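We use cookies to keep you signed in and to remember your settings. By continuing to browse you agree to our cookie policy. Accept / Manage

Wrist camera depth drops out when the gripper is holding a stem

Posted by hirnby_bench in Perception

I'm running Anine for grasp planning on a small arm with a camera on the wrist. The job is picking tulips one at a time. The first pick is fine. Once a stem is in the fingers, the segmentation node returns one huge "leaf" mask and the planner refuses the next move because it thinks there is an obstacle 2 cm from the lens. Log shows error 1094 every cycle. I already raised the minimum range to 200 mm and it made no difference. Is there a setting I'm missing?

katayama_fork
14 votes

Minimum range only filters the depth cloud. The mask comes from the color image, so the leaf still gets through. You need to tell the planner that whatever is in the fingers belongs to the arm.

1. Turn on attached-object mode in the Anine config. It is off by default in the Hisumden build.

2. After the gripper closes, save one color image and draw the ignore region on it. Include the fingers and the held leaf. Leave the flowers on the table outside the region or they won't be detected. 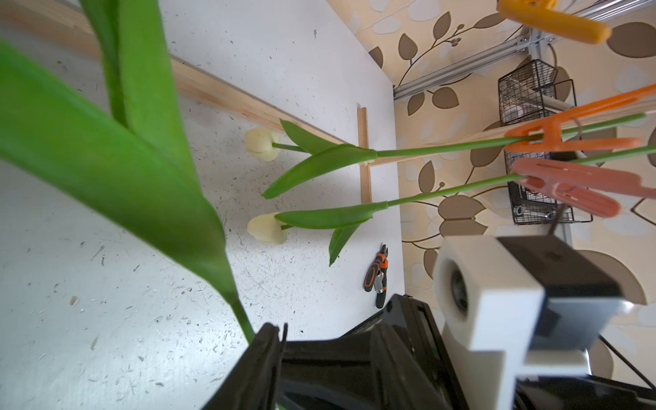 3. Reload the mask and clear the planner's obstacle map. If you skip the clear, the old leaf stays in there and you get 1094 again.

4. Set the mask to release when the gripper opens.

Leaves differ from stem to stem, so draw the region a bit wide. I use around 700 ms of delay after closing before I save the image.

plainoldroscoe
2 votes

Had the same thing, I just restarted the node after every pick. Slow but it works. Didn't try the mask.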